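The Trirnham Record

The contract between Jundex and the township of Trirnham called for 3332 examples of road surface, each to be labeled by a person and reviewed by a second person. Vlastimil Kadlec was the first person. Lenka Říha was the second. The learning system that would one day steer the Grandeson carriers was permitted to study nothing that both of them had not signed.

Kadlec had been a surveyor and held firm views on gravel. Under the labeling guide, loose stone was to be entered as "obstructed" where it covered the lane and as "passable" where it did not. The guide did not say how much stone made a covering. On Mar 2, 2021, he submitted a written request for clarification and attached example 882. 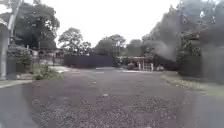

Example 882. Loose gravel, center of road, approach to junction. Label under review.

The reply came from Miloslav Hudec at the regional office. It stated that the labeler should use the judgment of a reasonable driver. Kadlec read it twice and carried it down the hall.

"I do not drive," he said.

"You did," said Lenka Říha.

"In December I stopped. My eyes."

She had not been informed of this. It was not recorded in his personnel file, which she was required to keep, and she considered for a moment whether she was now required to record it. She moved her chair so that he could stand nearer the screen.

"Where would you have put the wheels?" she asked.

He pointed to the left, where the surface was smoother, and then to the right. He took some time over it. She entered the label as "passable, reduced speed," a category that did not exist, and the software declined it. She entered it again in the remarks field, where anything was accepted.

They proceeded in this manner through the afternoon. Panya Rojanasak, who maintained the carriers, came up with a question about brake settings and stayed to argue about the verge. At 906 all three of them fell silent.
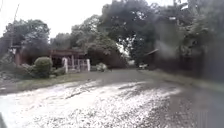
"My brother Kazimír would call that hail," Lenka Říha said at last. "He would go out and put it in a glass."

"The guide has no entry for hail," said Kadlec.

"Then what would you do?"

He leaned in until his forehead was almost at the glass. Rojanasak began to offer an opinion and was asked, courteously, to wait.

"I would stop the car," Kadlec said, "and sit until I was sure of it."

She typed the sentence into the remarks field exactly as he had spoken it, and signed below his name. There were over 100 examples left in the batch. Rojanasak went to find another chair.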